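Thread, weil ich heute dreimal gefragt wurde, warum unser Greifplaner im März so viel umgebaut wurde. Wird etwas länger. Es geht um Software, genauer um Tassen mit Henkel und die Frage, wann ein Griff ein Griff ist.

Ausgangslage: Unser Planer heißt Gredeck und ist in großen Teilen vier Jahre alt. Er bekommt eine Punktwolke, schlägt Greifposen vor, bewertet sie und gibt die beste an die Bahnplanung weiter. Bei Schachteln und Dosen läuft das gut. Bei offenen Hohlkörpern lief es schlecht, und zwar schon immer.

Das Problem ist alt und bekannt. Ein Parallelgreifer kann eine Tasse von außen über den ganzen Durchmesser fassen, am Henkel oder über den Rand, also ein Finger innen, einer außen. Gredeck kannte bis Februar nur die erste Variante richtig. Die anderen beiden kamen vor, aber eher zufällig.

Grund war die Bewertungsfunktion. Sie hat Kontaktpaare gesucht, deren Normalen sich gegenüberliegen, und dann einen Bonus für Nähe zum Schwerpunkt vergeben. Bei einer Tasse liegt der Schwerpunkt ungefähr in der Luft. Ein Randgriff ist davon immer weit weg und verliert gegen fast alles.

Inna Tymoshchuk hat deshalb einen Testsatz in der Simulation gebaut: 42 Gefäßmodelle, verschiedene Untergründe, zufällige Startlagen, auch gekippt und liegend. Pro Durchlauf 2.000 Griffversuche. Das läuft jetzt jede Nacht gegen den Hauptzweig.

Die Untergründe sind absichtlich unruhig. Holz, Fliesen, Marmor mit Adern. Die Segmentierung hatte vorher fast nur graue Tische gesehen und hat helle Adern gern als Objektkante gelesen. Karlijn Dekker hat das Netz neu trainiert, seitdem ist das deutlich seltener.

Zum Randgriff selbst. Wir erzeugen die Kandidaten jetzt getrennt nach Typ: Außengriff, Henkelgriff, Randgriff. Jeder Typ hat seine eigene Bewertung, erst danach wird verglichen. Klingt banal, hat aber zwei Wochen gedauert, weil die alte Funktion an acht Stellen aufgerufen wurde.
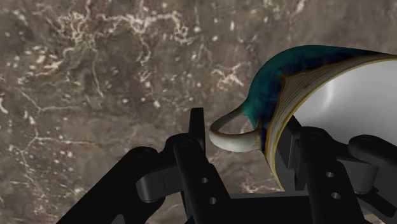
Der schwierige Teil am Randgriff ist der Henkel. Wenn er auf der Seite sitzt, auf der der äußere Finger hin soll, gibt es drei Möglichkeiten: Finger daneben, Finger durch die Öffnung oder anderen Winkel wählen. Der alte Planer hat den Henkel einfach als Teil der konvexen Hülle behandelt und die ganze Seite gesperrt.

Die konvexe Hülle ist also raus. Wir zerlegen das Modell jetzt in konvexe Teilstücke, der Henkel bekommt meistens fünf oder sechs davon. Damit ist die Öffnung für die Kollisionsprüfung tatsächlich eine Öffnung. Kostet Rechenzeit, dazu unten mehr.

Zweiter Punkt, an dem wir lange hingen: die Glieder des Greifers. Geprüft wurden früher nur die Fingerplatten und die Grundplatte. Das Gestänge dazwischen war im Kollisionsmodell ein einziger Quader, gemessen bei geschlossenem Greifer. Beim Öffnen wandern die Glieder aber nach außen.

Bei Schachteln fällt das nicht auf. Bei einer Tasse, in die ein Finger hineingreift, liegt plötzlich die Wand zwischen den Gliedern, und der Quader meldet eine Kollision, die keine ist. Oder er meldet keine, obwohl ein Gelenk den Rand berührt. Beides hatten wir in den Logs.

Dong-geon Na hat das Kollisionsmodell dann an die Öffnungsweite gekoppelt. Jedes Glied ist jetzt ein eigener Körper und wird aus dem Gelenkwinkel berechnet. Nebenwirkung: Man muss die Öffnungsweite schon beim Vorschlag festlegen und nicht erst am Schluss. Dafür mussten wir die Schnittstelle ändern — sorry an alle, deren Skripte danach nicht mehr liefen.

Dritter Punkt: gekippte Tassen. Die Annäherungsrichtung kam früher aus der Tischnormalen, also immer von oben mit etwas Streuung. Jetzt wird sie aus der Randebene geschätzt. Wir legen einen Kreis in die Randpunkte und nehmen dessen Achse. Bei unvollständigem Rand wird die Schätzung schlecht, ab etwa einem Drittel sichtbarem Umfang verwerfen wir sie.

Zur Rechenzeit. Ein kompletter Vorschlag für eine Tasse dauert jetzt 737 Millisekunden im Median. Vorher war das deutlich weniger. Für unseren Takt reicht es, für die Leute von Brakano reicht es nicht. Für die gibt es einen Schalter, der die Henkelgriffe weglässt und gröber zerlegt.

Was die Simulation nicht beantwortet: ob der Griff hält. Die Reibwerte für glasierte Keramik sind bei uns geschätzt, und innen und außen haben denselben Wert, was bestimmt falsch ist. Wir werten in der Nacht deshalb nur Kollisionen, Kontaktlage und ob die Pose erreichbar ist. Alles mit Heben und Schütteln läuft getrennt und geht nicht in die Freigabe ein.

Frage von Ye-ji Heo dazu, warum wir nicht gleich alles lernen lassen. Haben wir probiert. Das gelernte Modell schlägt gute Posen vor, aber wenn eine schlecht ist, sehe ich nicht, warum. Im Moment benutzen wir es nur zum Vorsortieren, die Prüfung bleibt geometrisch.

Offen ist noch einiges. Sehr dünne Ränder, zwei ineinander gestapelte Tassen, Henkel, die im Tiefenbild halb fehlen. Stapel sind am schlimmsten, da erkennt die Segmentierung ein einziges hohes Gefäß mit zwei Henkeln und der Planer ist damit völlig zufrieden.

Der Umbau ist im Hauptzweig, die alte Bewertung bleibt noch zwei Versionen lang hinter einem Flag. Wer eigene Greifermodelle einbindet, muss die Glieder einzeln angeben, sonst kommt beim Laden eine Fehlermeldung. Das Format steht in der Readme, Seul-gi So hat dort auch ein Umwandlungsskript für die alten Dateien abgelegt.

Nachtrag, weil gefragt: Ja, die Nachtläufe speichern zu jedem verworfenen Griff den Grund und den betroffenen Körper. Nein, die Bilder werden nicht alle aufgehoben, nur eine Stichprobe pro Modell. Der Plattenplatz war nach der ersten Woche voll.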